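Search this site Search

We use cookies to keep this site working. Accept Manage settings

Household Handling Project: progress report to the Rornum Fund
Period covered: second term, to the end of November
Prepared by Fiorella Marras, project supervisor

Summary

The student team has finished building the hand-held grippers and is now recording demonstrations with them. The grant stands as agreed and we are not asking for any change to it. One item, the arm for playback, is behind schedule. Details are given under Delays.

Team

There are 7 students on the project, all from the second-year automation class. Bohdan Nechyporuk leads the recording work and keeps the log. Two students moved over from the Reler line-following club in the first term and have taken on the software that lines up the left-hand and right-hand tracks.

Work done this term

The first design of finger was too stiff and slipped on smooth plastic. The students went through several versions before settling on the present one. The old fingers have been kept as spares.

The marker cubes were reprinted after the first set came out slightly out of square. This cost us time in the workshop but the position readings are much steadier now. The calibration routine has been written up so that a new student can follow it without help.

We have recorded about 2000 demonstrations across three tasks: clearing a table, sorting cutlery and taking items in and out of a fridge. Each recording is checked by a second student before it goes into the set. Of the last batch checked, 97 per cent were accepted. Most of the rejected ones had a marker hidden from view for too long.

The fridge task is the hardest of the three. The opening is narrow, both hands have to work close together, and the shelf gets in the way of the wrist. Students take turns and stop after 60 minutes.

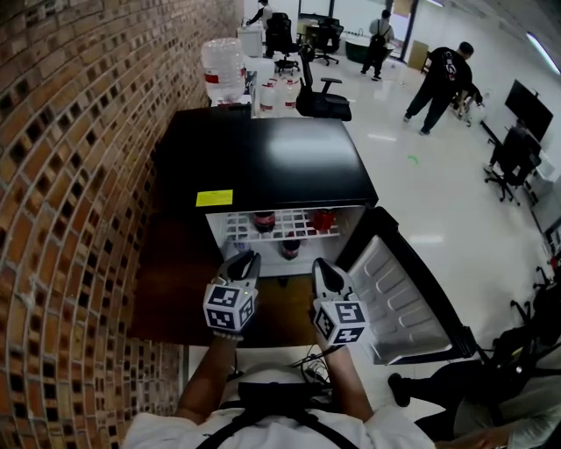
Fridge task: both grippers at the open door, with bottles on the shelf and the lower level.

Delays

The playback arm from Edet has not been delivered. Until it comes we can only test the recordings in simulation, which is fine for reach but tells us little about grip. The supplier has given us a new delivery date for next term and Bohdan has moved the arm sessions to match.

Spending

Spending on printing material was higher than planned because of the reprinted cubes. Travel was lower. The two roughly cancel out and the full table has been sent separately.

Next term

- Finish the fridge recordings and close the set.
- Fit and test the arm once delivered.
- Enter the Canton student challenge in the handling class. The entry form is in and the fee is paid.

We would welcome a visit from the fund once the arm is running. Afternoons after 2 pm suit the students best.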